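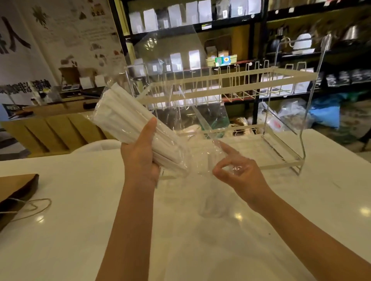

White paper straws in their clear wrapping, with the wire rack behind.

Progress report no. 3, Tandcombe refill and reuse grant
28 March 2024
From: Hongmei Cheng

Hello everyone at Leone,

You asked me to keep these reports "readable," so I'm taking you at your word and writing this one the way I'd tell it over coffee. The spreadsheet with the spending is attached separately and it's much duller than this.

The big news is that we have 11 of the 14 food places on the main street signed up now! When I wrote last time we had six and I was starting to lose sleep. What changed was mostly the bakery. Once they put our cups by the register, the two cafes across the road wanted in, and then the taco place called me before I'd even gotten around to calling them (that has never happened to me before in this job). The three still missing are the pizza counter, the juice bar and the diner. The juice bar is a maybe. The diner says ask again after the summer, which I will.

So, cups. We bought 400 with the first payment, and 300 of them are out in circulation. The rest are in my hallway and in the storage room at the library. Of the ones that went out, 246 were scanned back in at least once by the middle of March, and I'm pretty pleased with that for a town where most people had never heard of us at New Year. The ones that haven't come back aren't all lost, I think. People like them. My own sister has two on her desk and has promised to bring them back, and I'm going to keep bringing it up at dinner until she does.

The scanning itself has been the hard part. We started out on the Zudo app as planned, and it works fine if you have a newer phone and a good signal. The taco place has neither. For most of February they were writing cup numbers on the back of order slips and I was typing them in at night, and I did not enjoy it. We've now moved them and the bakery over to the little handheld readers from Fikance, which cost more up front but just beep and get on with it. I'd like to move two more places over next quarter if you're okay with me shifting money from the printing line. We're well under on printing. The posters came in cheaper than I'd guessed and I've got enough of them to wallpaper the town hall.

Straws and lids are going slower than cups, and I want to be upfront about that. The grant plan said every partner would be off plastic straws by the end of this quarter. Seven are. The others have stock they already paid for and want to use it up first, and I can't really argue with that - throwing out boxes of unused straws to hit a date would be a silly way to cut waste. Paper straws also get more complaints than anything else we do. They go soft in milkshakes. One customer wrote a full page about it on our comment card and then kept going on a second card. What's helped most is asking places to keep straws behind the counter and hand them out only when someone wants one. The bakery says they hardly go through any now. I'd like to change the target to "straws on request at all partners" by the end of June, and leave the material question to each place. Let me know if that needs a formal amendment or if an email will do.

The survey is done! We got 118 replies, nearly all on paper, from the bowl we left at the library desk. People mostly want more drop-off spots, especially near the bus stop and the swimming pool. A lot of them also asked if they could use the cups for soup. (Please don't, the lids aren't made for it, but I love the spirit.) I've had one good conversation with the pool manager about a return bin by the front doors and we're meeting again once the new floor is in.

Things that went wrong, in no special order: the first batch of stickers peeled off in the dishwasher and had to be redone. The school talk got moved twice and then fell on a day I had the flu, so it's still owed. And I forgot to budget for washing crates, so I bought six out of the travel money. It's in the spreadsheet, marked in yellow.

For next quarter I'm planning the school talk (for real this time), the pool bin, two more handheld readers, and another try at the juice bar. I'd also like to hold an evening for the people who work the counters, with food, because they're the ones explaining all this forty times a day and they have better ideas than I do. One of them came up with the stamp on the receipt, and that's brought back more cups than any poster.

Two questions for you. Can the third payment come in two halves, so I can pay Fikance before the rest is due? And is anyone from your side able to come see the place in person in May? I'll buy the coffee, in one of our cups.

Warmly,
Hongmei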